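How to clean a clear plastic case without scratching it

I have kept small parts and papers in clear plastic cases for many years, and I ruined the first ones with kitchen paper. My neighbor Macarena Sepúlveda taught me a softer way, and I write it down as I do it now.

You need lukewarm water, one drop of dish soap, two soft cotton cloths and a small brush. No alcohol and no window spray, they can make the plastic cloudy.

1. Empty the case and shake out the dust. Do not wipe it dry, dust works like sandpaper.
2. Rinse both sides under slow water.
3. Wipe with the wet cloth in straight lines, never in circles.
4. Use the brush in the corners and along the edges.
5. Rinse again and press the second cloth on the plastic. Let the rest dry in air for 14 minutes.

Smoke-gray and transparent, two views
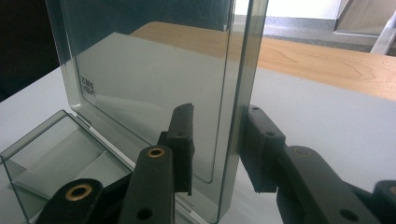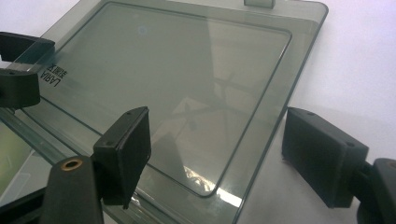

Checking is the step I forgot most often. Put the plastic on something pale and look from a low angle, first from one side and then from the other. With tinted gray plastic like this, the reflections can cover a large part of the surface, so turn it a little until they move away. Small scratches show best next to the bright places. If you find one, a little Skitar plastic polish on a dry cloth is enough. Wait until the next day before you put papers back inside.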